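Thread on the warehouse burglary at the Trodeck depot in Vindby. I've been to the site and read the police summary. Posting what is known so far.

The break-in happened a little after 2 a.m. The alarm on the north side went off and then stopped. A guard from the night firm, Clatum, was in the gatehouse and heard it.

He walked over with a flashlight and found the side door open. Police say two people ran past him toward the rail line. He was pushed to the ground and hurt his wrist. He was treated and sent home the same morning.
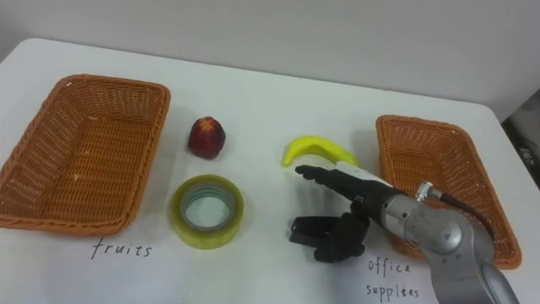

Posted by Vindby Court & Crime Notes · May 16, 2025

What was taken: 40 boxes of power tools, according to the summary. They were on a pallet near the door, waiting for a morning pickup. Nothing in the main hall was touched.

A white van was seen on Enriquez Road shortly before the alarm. A driver on his way home noticed it parked with the lights off and the back doors open. He didn't get a plate number.

Police have footage from a gas station at the end of the road. They won't say what it shows. They did say they are looking for more than two people – someone was probably waiting in the van.

The side door had a padlock and a bolt. Both were cut. The padlock was found in the grass by the fence and has been sent for testing.

I asked whether this is linked to the break-in at the paint supplier in September. Same road, same kind of door, also at night. The answer was that it's "one of the things being looked at." No one was arrested in that case.
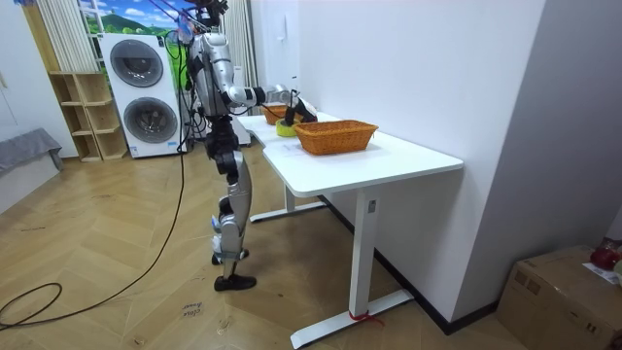

At the desk.

A few people have asked about the alarm. It was not cut from outside. The summary says it was switched off from the panel just inside the door, 92 seconds after it started. Police haven't said if a code was used.

Trodeck told me it changed all its codes the next day and won't comment further. Clatum says there will be two guards on nights until the end of the month.

Correction to something going around in the local groups: no shots were fired. The bang people heard on the east side was the gate being hit by the van as it left. The gate is bent and there is white paint on it.

There is a reward of $2000 for information that leads to an arrest. It comes from the company, and tips go through the police desk in Vindby. You can leave one without giving your name.

If you drive on Enriquez Road at night and have a dashcam, check it for anything between 1:30 and 2:30. Most of them record over old files in a few days, so save the clip first and call after.

I'll add to this thread when police put out a description. They said to expect one this week – no set time.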